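Manalo fabric shaver, after one winter of use

I bought the Manalo in November, when I took my sweaters out of the closet and saw that most of them looked older than they are. Before this I used a small comb with metal teeth. It worked, but it pulled threads, and I made a hole in a cardigan that I liked very much.

The Manalo has 3 speeds. The lowest I use for thin things, the middle for almost everything. The highest is very loud and I did not find any knit that needs it. My husband's old coat from Irnitz, maybe, but he does not let me touch it.

One charge lasts me for four sweaters, if I am not too slow. The paper in the box promises more. The container for the lint is small and you must empty it often, and the lid is stiff, so the first times I spilled everything on the bedspread and had to begin cleaning again.
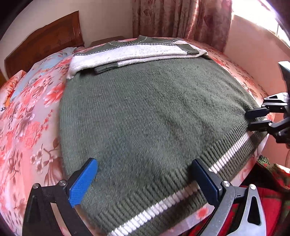

Please lay the knit flat and do not press. I learned this from Fergal Ó Riain, who repairs wool clothes in Erkcombe and answered my e-mail very kindly. He told me to move in small circles and to stop before it looks perfect. The places under the arms need more patience, and also the sides where a bag rubs.

What I do not like: the head cannot be locked. If it opens in the drawer, the blade is free. I wrote to the shop about it and received a polite answer that said nothing.

My sister has the Stistutano model. It is heavier and cuts closer, and the battery can be changed, which I envy. But on mohair it catches, and mine did not do this until now.

I would buy the Manalo again for normal wool and cotton. For very soft or loose knits I still take the comb, slowly, with good light. Replacement blades come in a pack of 3 and I am still on the first one.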